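Home | Projects | Modules | Staff | Contact
Search this site... Go

Can a machine do the washing yet? Final report, group 4
Rónán Conneely, Cillian Foley, Fiachra Ó Conaill
Supervisor: Gearóid Mulcahy
April 14, 2024

1. What we set out to do

Short version: find out which household and shop-floor chores a machine can do now, at a price a normal house or a small shop might pay, and which ones are still talk. We picked laundry for the house side and shelf filling for the shop side. Laundry got most of the time so most of this report is laundry. Shelf filling is section 5 and it's thin, we know.

The original plan had dishes in it as well. Dropped in February after Gearóid read the proposal and wrote "too much" across the top.

2. Why laundry

Everybody does it. And people think it's automated already because there's a machine for it, but the machine only does the washing bit. What's left over is sorting, carrying, loading, dosing, unloading, hanging or drying, folding, putting away. All hands. Gordon Petrenko, who runs a small launderette and let us stand around in it for an afternoon, reckons the wash itself is the part of the job he never thinks about. He thinks about folding. And about zips.

We split the chore into stages and judged each one separatly. A lot of the articles we read just say "robot does laundry" and you can't tell which stage they mean. Usually it's folding, with one towel, on a clear table.

3. How we judged it

Three labels for each stage.

Ready = could be left to get on with it, somebody in the next room.
Watched = works but a person has to stand there.
Not yet = a person does it or it doesn't get done.

Sources were the videos, two supplier calls (Garkar and Tivamby, both small firms, both sell two-armed setups with simple grippers), and our own sessions with an arm pair on loan through the department. Our sessions were driven by hand for the most part, a person steering and the arms copying. That matters. When a person is steering, the looking and deciding is done by the person, so all you're testing is whether the fingers and the reach are good enough. We tried to keep those two questions apart in the notes and didn't always manage.

Cillian did most of the steering. Rónán did the notes. Fiachra did the suppliers, and wants it said that he has no connection to the Ó Conaill firm that comes up in section 5, same surname only.

4. Laundry, stage by stage

4.1 Sorting. Watched. Colours are fine, software is good at colours. Fabric is harder, a wool jumper and an acrylic one look the same to us as well. Reading care labels is possible if the label is flat and facing the right way. Labels are never flat.

4.2 Carrying. Watched, close to ready on one level. A rigid basket with proper handles is far easier than a soft bag. Stairs: not yet, not at this price anyway. If we were advising someone setting up a house for this we'd say buy a stiff basket before you buy anything else.

4.3 Opening and closing the door. Depends on the machine. Front loaders vary more than we expected, some need a real pull and some have a catch you have to get a finger behind. A door which swings wide and stays there is a big help. One which drifts half shut is a nuisance to people and worse for an arm. Watched.

4.4 Loading. This was where we spent longest. Putting things in is quite forgiving, the drum is a big hole and it doesn't matter how the clothes land. The trouble is at the edges. A sleeve hanging over the rubber seal, a sock left behind on the floor. A person notices without trying.

Small items are worse than big ones. Baby clothes especially, thin and light and they cling to whatever is next to them, so you go for one and come up with a clump, or with nothing.
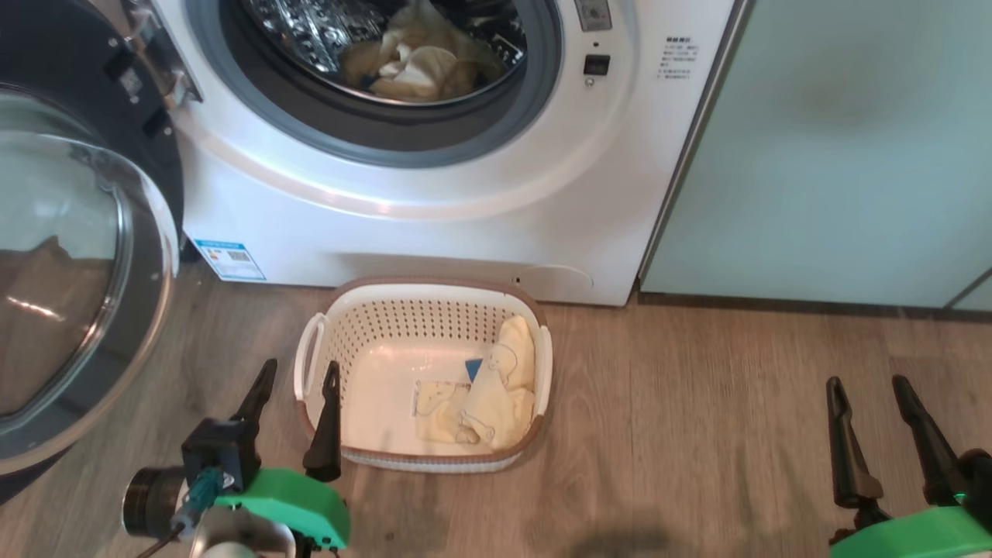 Taking things out again is harder than putting them in, we all agreed on that in the end. Clothes come out of a spin twisted round each other and stuck to the drum wall. The reach is awkward too, you're going in low and forward and then up, and the fingers are long and straight where a hand would curl. Pulling on one item can drag the lot out onto the floor, so the basket has to be close up to the machine, and then it's in the way of the arms. Cillian's view is that the basket wants to be a bit to one side. Rónán's view is straight in front. Not settled.

Loading: watched. Unloading: not yet, without a person steering.

4.5 Dosing and pressing start. Ready, mostly because newer machines can be started from a phone and hold their own detergent. Slightly a cheat. Pressing real buttons is fine but turning a dial to the right programme needed more care than we thought.

4.6 Hanging. Not yet. Pegs, no.

4.7 Folding. Watched for towels and plain t-shirts. Not yet for fitted sheets, but then not yet for us either.

5. Shelf filling

Much easier to say yes to. Boxes are stiff, shelves are flat, the same item comes up again and again. The Ó Conaill shop fitters gave us a price of 1,000 a month to hire a single arm on a rail, and Rinivex quoted 700 for something slower. Neither handles crisps or anything in a bag. Someone still cuts the boxes open. Ready for tins, watched for bottles, not yet for bags. We'd of liked to see one running in a shop for a full day and didn't get to.

6. What we think

Stiff things yes, floppy things not really. Clothes are about as floppy as it gets. If a person steers, most of the laundry stages can be got through slowly, so the hardware isn't hopeless. It's the noticing that's missing. Of the laundry stages only starting the machine gets a plain ready from us, and that one hardly needs an arm.

Things we'd do differently: start the sessions earlier, agree the labels before watching any videos, use the same load of clothes every time. We changed the load twice and it makes the notes hard to compare.

Thanks to Gordon for the afternoon and the tea.

Related projects
Window cleaning on a budget
Sorting post by shape
Can it peg? Notes on clothes lines
Warehouse trolleys, a survey
Listening to a tumble dryer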